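3.2 Crease formation in lifted fabric

Household textiles are seldom flat when they are sorted. A garment taken from a basket has been compressed by its own weight and by whatever lay on top of it, and the first lift adds new folds to those already present. Earlier work in our group (Sorensen, Trarkum laundry survey) recorded the final state of folded items but left out the stage between pick-up and the first laying down. The present section deals with that stage only.

The material consisted of 265 items of clothing and household linen collected from the Hutchins and Saso sites. Each item was placed on a table in a loose heap, lifted once at a point chosen without regard to seams or hems, and laid down again. Items lined with a second fabric were excluded, as were knitted items, whose stretch under load made the fold lines hard to trace. After exclusions 244 items remained. Each was lifted several times, giving 2845 lifts in total.

Folds were assigned to one of 3 classes. A peak is a raised, rounded fold that stands above the surrounding cloth and has no sharp line along its top. A diagonal crease is a long line that leaves the raised area at an angle and runs toward the lower part of the item. A lobe is a portion of cloth that hangs clear of the main body and carries its own set of smaller wrinkles, which generally run across it. Loose corners were noted separately – they are useful for finding an edge, but they say little about how the rest of the item is folded.

The classes are not exclusive. A single lift of a plain woven item often shows all of them at once, as in Figure 4. In such cases the coder marked each class once and recorded the side on which the lobe hung. 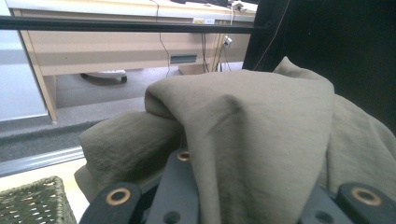 Figure 4. Olive-grey woven fabric pinched and bunched, with a rounded peak right of center, a long diagonal crease and a drooping lobe at left.

Light proved to be a larger source of disagreement between coders than fabric weight. On matte cloth of a single color, the upper side of a raised fold reads as a lighter shade than the creases beside it, and this difference was sometimes taken for a change of fabric or for a second layer. The coding sheet was therefore revised in October to require that a fold be followed along its full visible length before a class was entered. Disputed lifts were coded again using the Clulance sheet, with the original entries hidden.

Small wrinkles inside a lobe were not coded one by one. Their number depended strongly on how closely the coder looked, and repeated coding of the same lift gave different totals. We retained only their main direction – across the lobe, along it, or mixed. The relation between this direction and the position of the nearest hem is treated in Section 3.3.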